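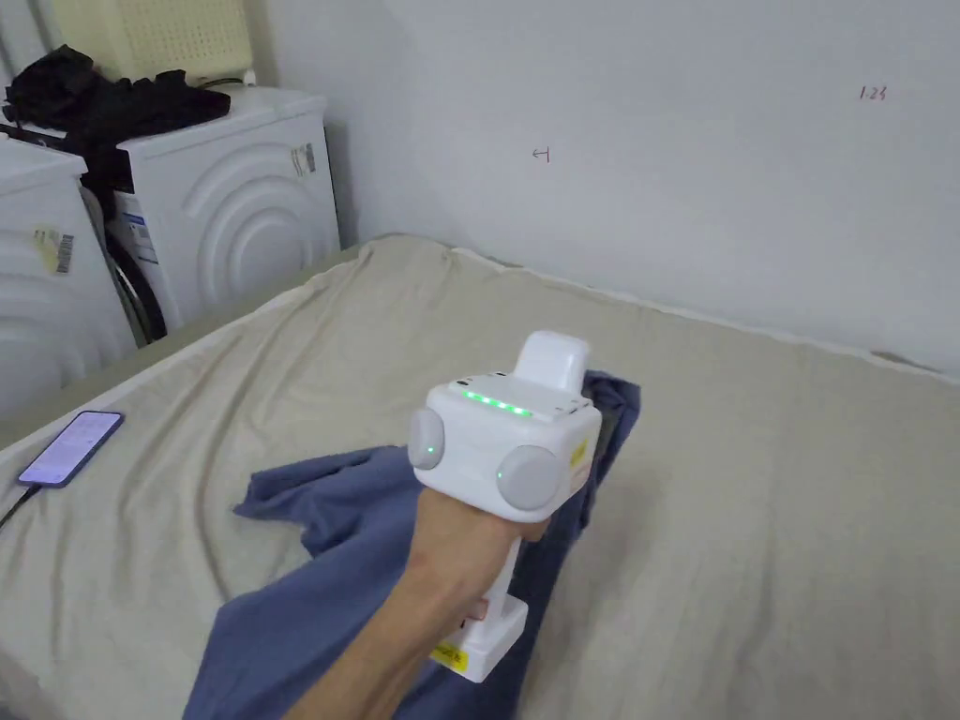 Grip Faults Gallery: Laundry Month

February was all about laundry for us, and what a month! We set out to record 1,000 folds with the hand-held grippers and ended up learning far more about faults than folding. One unit, nicknamed Osta, kept losing its grip reading halfway through a fold. The jaws would close, the log would say open, and the whole take was useless.

We chased it for 36 hours of bench time. Fresh firmware did nothing. Neither did a new battery. In the end it was a hairline crack in a solder joint, and it only opened up when the handle was tilted — a lovely, maddening little fault!

Folding practice, with a blue garment on the beige sheet and the green lights on across the top of the gripper.

Lights tell you the unit has power. They say nothing about the jaw sensor, so we now squeeze and check the log before every take.

Tally for the month: 97 takes binned, 12 joints resoldered across the set. If your own readings drift when you tilt the handle, have a look at that joint first. Jovano, our next unit, goes on the bench in March and we can't wait to get it open.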